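Home | Issues | Authors | Submit | About

4. What happened to our estimates when we stopped re-estimating

I should say up front that I used to be a big believer in re-estimating. Every second week Paweena Nilsuwan and I would sit down with the Stedness team, open the backlog, and go through the old stories one by one to see if the numbers still felt right. It took a whole morning and everyone hated it (me included, by the end). So when we planned this study, the first thing I wanted to know was whether all that work bought us anything.

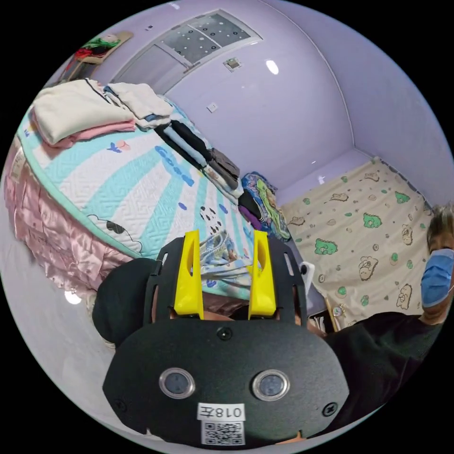
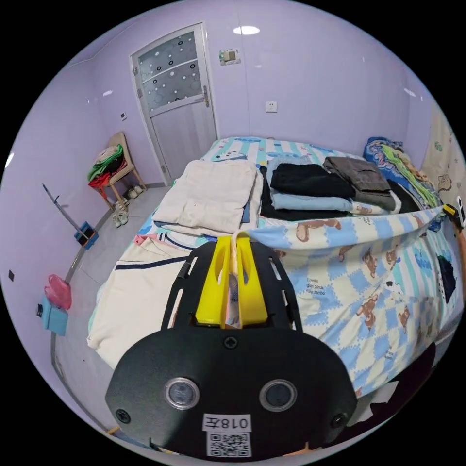 Figure 3. Two views of the same room: folded laundry on the bed (first), and a fold of checked sheet held up by a gripper (second).

4.1 The two teams

We followed two teams at Gravstead, both building parts of the same booking product. The Stedness team kept on re-estimating every two weeks, the way they always had. The Khunthong team gave each story a size once, on the day it entered the backlog, and then left it alone unless the story itself was rewritten. Neither team knew which result we were hoping for, mostly for the simple reason that Paweena and I were hoping for different ones.

Between them the teams closed 400 stories during the study. We threw out 37 of those. Most were duplicates, and a few had been split so many times that I couldn't tell you anymore what the original story was. Orathai Yimyam went through the discard pile a second time without seeing our notes, and where she disagreed with us we went with her call.

Both teams used Flevine to track their work, so we could pull the size history of every story without asking people to remember things. That was a huge relief! In our pilot we'd relied on team leads writing down changes in a shared spreadsheet, and by February that spreadsheet was a mess – three different ways of writing "medium," two columns called "new size," and one whole sprint that had been pasted in twice.

4.2 Did the sizes change much?

Less than I expected. On the Stedness side, 226 stories came up for a second look at least once. The great majority kept the size they came in with. When a size did move, it nearly always moved up by one step, and usually in the last meeting before the story got pulled into a sprint. I think that's people getting nervous, to be blunt about it. Paweena reads it differently. She thinks the team only really understands a story when they're about to build it, and that a late bump up is the process doing its job. We argued about this for most of a train ride and I'm leaving both readings in.

What I can say is that the late bumps didn't bring the sizes any closer to the time the work took. We compared first size and last size against the days each story spent in progress, and the two lined up with the days about equally well. Small stories were quick, big ones were slow, and the middle was mush in both teams.

4.3 Where re-estimating did help

There were 16 stories where the second look clearly mattered, and they have something in common. Every one of them depended on work by a different team. The payment stories are the best example: they came in small, sat around for a while, and then somebody found out that the other side had changed how refunds were handled. The Khunthong team ran into the same refund change and didn't catch it until a story was half built (they were pretty good-humored about it, considering).

So I'd be careful about telling anyone to drop the meeting completely. After the study the Stedness team settled on a short list of stories with outside dependencies and now they only revisit those. We haven't measured how that's going. From what I hear the meeting is over before the coffee gets cold, and the team leads want to keep it.

4.4 Things that bother me about these results

Days in progress is a crude measure. A story can sit in that column over a long weekend with no one touching it, and Flevine happily counts every hour. We tried taking out weekends and holidays and the picture stayed the same, but I still don't love it.

Contact the editors | © October 2024 | Back to top

We use cookies to remember your reading settings. Accept | Manage choices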